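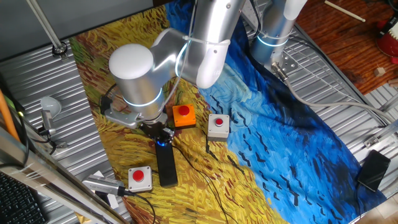
Everyday Objects and Surfaces
Handout 6: Busy cloths, plain buttons
Tutor: Katalin Borbély

Read before the seminar. Bring a pencil and one printed cloth from home, any size. Tea towels are fine.

1. The claim

Sellers of printed cloths like to say that a famous painting "brings a table to life". The Clarora catalogue, which I have put in the course folder, says it on almost every page. I would like you to ask what is meant. A painting is made to be looked at upright, from a few steps back. Lay it flat under your hands and you see it from one side, upside down if you sit opposite, with things standing on it. A wheat field under a dark blue sky may be a fine picture and still be a poor place to find a pen.

Brushstrokes are the hard case. Thick yellow and ochre strokes already look like small objects, and so do short black marks in a blue sky. Put a black cable across them and the eye has to sort out which lines are ink and which are wire. Some people do this with no trouble. I am not convinced that everyone does, and the catalogue offers no evidence either way.

2. Colour against colour

The usual advice is "use a bright colour and it will stand out". Stand out from what? An orange box on a white desk is easy. The same box on ochre has lost a good part of its advantage, though its red button may still do some work. A light grey box has no strong colour of its own, but on deep blue it can be very plain to see. Move it to the yellow and judge again.

Kollár's short text (reading 2) claims that red is always noticed first. He tested it on white card. Treat "always" with suspicion.

3. What a red button says

Red is taken to mean stop, danger, record, emergency or simply "press me". It cannot mean all of these to the same person at once. If several boxes have the same red button, colour tells you only that they are all buttons. Which one does what must come from somewhere else: a label, the box, the place it is kept.

Place is the weakest of these on a loose cloth. Cloth slips and creases, and a box described as "the one by the edge of the sky" is only there until somebody tugs a corner.

4. The Birkton figures

You will meet the Birkton survey in reading 3: 493 replies, of which 70 per cent preferred a patterned table covering and 30 per cent a plain one. It asked what people liked. It did not ask them to find, reach for or press anything. Please don't quote it as proof that pattern helps.

5. Seminar task

Work in pairs. Spread your cloth flat and put on it three small items of the same shape, at least two of them the same colour. Your partner looks away while you move them, then points to each in turn. Repeat on the plain Poneck sheet from the cupboard by the door.

Write down hesitations as well as mistakes. Swap places and look from the opposite side of the table. Keep your notes for Handout 7, where we come back to labels.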